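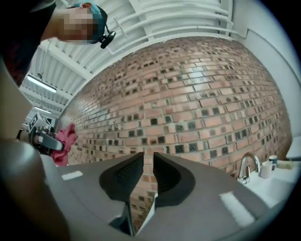
Groduda opens textile repair and reuse center in Vadard

VADARD, July – Groduda, a company for collection and sorting of used textiles, announces the opening of its new repair and reuse center in Vadard. The center has 660 square meters and will receive clothes, curtains, bed linen and household cloths from the city and from the towns near it.

Until now the textiles collected in Vadard were sent to the Boonchu sorting hall, a transport of 300 kilometers in each direction. With the new center, the first sorting is made locally, and only the material for fiber recycling continues to Boonchu. Groduda expects to handle 560 tons in the first year of operation.

Residents can bring clean and dry textiles in closed bags. Shoes are accepted only in pairs. Carpets, pillows and mattresses cannot be accepted at the moment, but the company is in discussion with a partner for these materials and will inform the public when there is a result.

Clothes with small damages go to the repair workshop on the upper floor, where zippers, buttons and seams are replaced. The repaired pieces are sold in the shop at the entrance under the name Prilter. During the test period in spring the workshop repaired 426 pieces – most of them were jackets and work trousers. Prices in the Prilter shop are fixed by weight, with exception of winter coats, which have their own price label.

The center also offers a repair table for residents who prefer to mend their clothes themselves. Thread, needles and two sewing machines are free to use on Tuesday from 4 p.m. Registration is not necessary, but places at the machines are limited to one hour per person.

Schools can request a guided visit for one class. The request should be sent to the Groduda office in Vadard at least two weeks before the wished date.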